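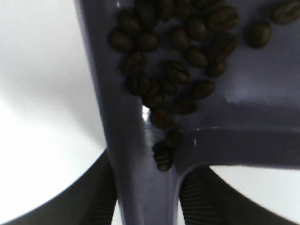 11/13/21, bench 2, scoop and pour task

Entry by Renu. Pramila was here until lunch and saw the first two faults, the rest I did alone.

We wanted to finish the long run of the coffee bean task with the purple plastic tool. The plan was 376 cycles: grip the stem, scoop, lift, carry to the Nadwood scale, tip, return. We stopped at cycle 200. I write the reason while I still remember it well.

The fault is slip with rotation. The fingers close on the stem and the force reading is normal, but during the carry move the tool turns a little in the grip. The wide part goes down on one side and beans fall off. The controller does not notice. It compares only the finger opening with the expected value, and the opening does not change when the stem rotates between the pads. So the log says "grasp OK" for every cycle, also for the ones where I was picking up beans from under the table.

First time was cycle 41. Pramila thought I had placed the tool badly, and I agreed with her, so we reset and continued. This was a mistake of both of us. At cycle 58 it happened again, and then more often after the noon break.

What I checked:

Pads. The ridges look fine by eye, no tears. I wiped both pads with alcohol and there was a brown film on the cloth. I think it is oil from the roasted beans, which are quite shiny. After cleaning, the next 30 cycles had no slip. Then it came back, weaker.

Grip height. The taught point is low on the stem, under the crossbar. With beans on the wide part the weight is far from the fingers and also not centered, so there is always a turning force on the grip. If we take the stem higher, the finger tips come too near to the bin wall when scooping. I tried 5 mm higher and it touched the wall once, so I put it back.

Speed. At half carry speed I had no slip in 20 cycles, with dirty pads. At full speed with dirty pads, four slips in 20.

Force. Not raised. The Lunix sheet gives a limit for the pads and we are already near it. Please do not raise it without asking me.

Safety point, more serious than the slip. At cycle 200 the tool turned so far that the crossbar caught the edge of the scale. The arm continued to push for a moment before the protective stop came. The scale moved but did not fall. I was standing on the other side of the table with the dust pan, inside the marked line, because I had got used to collecting beans between cycles without pausing the program. I should not do this and neither should anyone else. From now on: pause first, wait until the arm stands still, then clean.

I looked at the stop settings afterward. The contact threshold was still the one from the Meireles demo, where the arm carried heavier things. I put it back to our normal value and saved the file with a new name, so the old one is not loaded again.

Open:
- wrist torque check during carry, stop if it changes more than at start (Pramila)
- pad cleaning every 25 cycles, put it in the program as a forced pause
- ask Dalluvside if they can print the tool with a flat-sided stem, delivery probably December
- mark cycles 41 to 200 in the data as not reliable, the weights are too low in many of them
- half carry speed until the torque check works

Arm is parked, power off, bin is closed.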